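From: Noura Hakim
To: cloth-manipulation list
Date: Saturday, August 8, 2020
Subject: Re: Towel grasping, fingertip results

Leen Chamoun wrote:
> We've now finished the full set of towel trials with the Werkell hand.
> 301 attempts, 282 counted as successful grasps. That is well up on the
> May figures, and the only real change is the Hourani contact estimate,
> which now decides when to stop closing the fingers. I think we can say
> the contact estimate works on thick pile and start writing. Sorgate
> would like a draft before the end of the month. Comments welcome,
> preferably before I book the hand for anything else.

Leen,

Thanks for sending the logs along with the summary. I've been through most of them and I'm not ready to sign up to "works on thick pile" yet.

My first trouble is with what counts as a grasp. The log marks success when the estimate reports contact on two or more fingers and the thumb. So the method is being scored by its own output. If it reports contact too early, it stops closing too early, and the trial still goes down as a success. I couldn't find a column for whether the towel was lifted, or held for any length of time. If you kept that somewhere else, please send it.

Then there is the pile. With a flat tea towel I can more or less believe in a moment of contact. With looped terry I don't know what the word means. A fingertip can be well into the loops before there is any load on the cloth underneath, and I'd expect the estimate to drift depending on how the towel has bunched up. The wrist view is what I keep going back to.

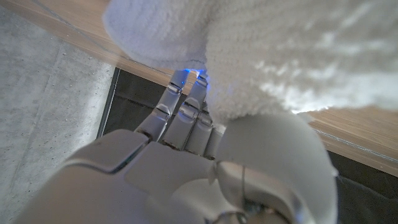 What I'd want from the wrist view

I can see the first two fingertips against the underside of the towel, with the blue light on the fibres, and the thumb pressing up from the other side of the hand. The third and fourth fingers are partly tucked in beneath the fold and I can't judge them at all. From a still like this I could tell you the hand is touching the towel. I couldn't tell you how hard, or whether it has got hold of anything. I suspect anyone labelling these by eye would be guessing too, so please don't use the wrist images as ground truth for the outer fingers.

What I'd want before a draft

Score the trials again on a lift. Pick a height and a hold time now, write them down, and stick to them even if the number drops.

Run a plain baseline. Close to a fixed current, no estimate, same towel, same starting heaps. The May runs won't do for this — the approach path was different then, and so was the towel.

Report the 83 trials where only two fingers made contact separately. They look like a different sort of grasp to me and they are propping up the total.

If the Pono towels are still in the cupboard I'd use those as well, as the pile is shorter.

I may be wrong about all of it. The gain since May could be perfectly real, but at the moment I can't get from these logs to that claim, and I doubt a reviewer could either.

Noura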